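Sports Event Planning, Unit 6: The Charity Match
Course notes, Kumia evening program

Last time we got as far as choosing the opponent, and several of you stayed behind to argue for a celebrity eleven, which I enjoyed very much even if I still think it's a headache. Today we move on to the part I love best, the twelve weeks between the handshake and the kickoff.

Our running case is the Trastach Veterans match, played in December between a side of retired club players and a regional select team. Shinji Honda ran the whole thing from his kitchen table and was kind enough to lend me his folders (all of them, including the one with the angry letters!). The paid attendance was 3108, in a ground that holds a good deal more, and he was thrilled with it.

Start with the ground. Before you print one poster, get the booking in writing, with the time you're allowed in, the time you must be out, and who pays for the floodlights if the game runs late. Shinji had a 3 p.m. kickoff and very nearly lost it to a youth cup replay.

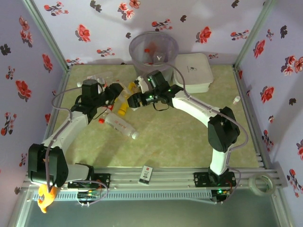
Next come the players. Former professionals are generous people on the whole, but they have bad knees, long drives and family birthdays, so invite more than you need. Shinji wrote to 15 outfield players and two goalkeepers for each side. Ask early about shirt size, travel and any injury, and ask again a week before. Agree with the referee on rolling substitutions and on shorter halves; he chose 35 minutes, and the older legs were grateful.

Then tickets. Sumoment handled the online sales and Yuto Chiba looked after the group bookings, mostly junior clubs coming in by bus. He sold 232 group seats in the first week and then almost nothing for a month, and I want you to remember that flat stretch when you draw up your own sales chart. It's normal. Don't slash the price in a panic, as I once did, to my lasting regret. 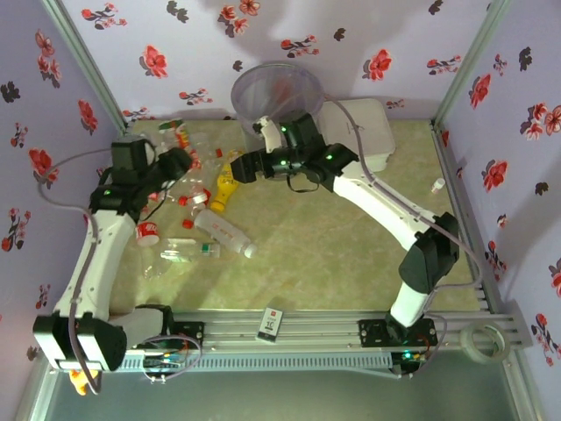 Two robot arms over a mat scattered with plastic waste.

Now, money. Keep the charity's share separate from day one, in its own account, and decide before sales open whether you're giving away the gate or only what's left after costs. Supporters will ask, and they deserve a plain answer on the poster. The Upadhyay match, which we'll look at in Unit 7, left this vague and spent 144 emails clearing it up.

For next class
Read the Trastach running order, pages 4 to 9.
Draft an invitation letter to a retired player, one page at most.
Bring a first budget, in pencil please. We'll be rubbing a lot of it out.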